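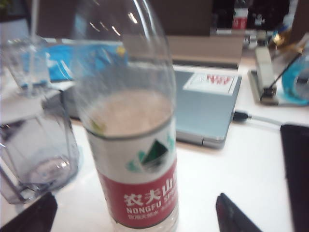 How long do you keep a drink bottle before you throw it away?

As long as the cap still closes and the plastic doesn't smell. For me this is usually some 5 weeks, and then it goes into the bag for the deposit.

The woman who gave me this answer runs the small repair and mending shop Dekoden, on the main street of Nostby, and she asked me to leave her name out. "The shop has a name, that is enough," she said. I visited her because I am writing a series about desks. I am interested in what people leave within reach of their hands when they work, and her desk was recommended to me by two different readers.

It is a white desk, and she is strict about the colour. When she rented the place there was a dark one, very heavy, left by the tenant before. She sold it in her first July and bought the white one from Kuston, second-hand. "On a dark desk I lose needles, and I lose water," she said. "You put your sleeve in the water and then you know where it was. On the white one I at least see the shadow of it."

Water was what we talked about most. She keeps her drinking water and her working water on the same desk, which I found a little brave. A red and white Nongfu Spring bottle was standing there, with mountains on the label and something pale and cloudy inside. I asked if she drinks it.

"No, no. That is starch," she said, and she laughed at me. "Rice starch, for collars and for paper. I cook it thin and I pour it in a bottle when it is cool. The bottle is good for this, it has a narrow neck and I can pour slowly. The drinking water is in the glass. A glass is for the mouth and a bottle is for the work, this is the whole system."

I said that a stranger could make a mistake. She agreed, and told me that her nephew did it once, when he was helping her after school. He took one swallow and made a terrible face, but starch is only rice and water, so he was fine. Since then she tells every visitor before they sit down. She has never put a sticker on the bottles. "I have tried. The sticker gets wet and falls in the parcel of a customer."

She is more patient with plastic than most people I have interviewed. Clear containers she keeps almost without limit, and she likes the ones with flat faces and corners best. "A round one rolls away when it is empty. One with corners stays where I leave it." She rinses them with warm water and a spoon of baking soda and dries them upside down on a tea towel. Things with oil she doesn't keep. She tried for a while, with a jar from the Ojo grocery, and says she could smell garlic in a silk scarf for a month.

Does she ever clear the desk completely? "Every evening I say that I will," she said. What she does in practice is to move everything to the left, wipe the right half, and go home. The next evening she moves everything to the right. In this way the whole surface is cleaned every two days, and she has never had to find a place for anything – it is a method I have started to use in my own kitchen, with mixed success.

Before I left I asked what she would buy if somebody gave her $1290 for the desk and the things on it. She thought about it for quite a long time. A better lamp, she said, and a stool that goes lower. The bottles she would keep. "I already paid for them when I was thirsty."

Dekoden is open in the afternoons. Bring your collars unwashed if they have a stain, she prefers to see it first.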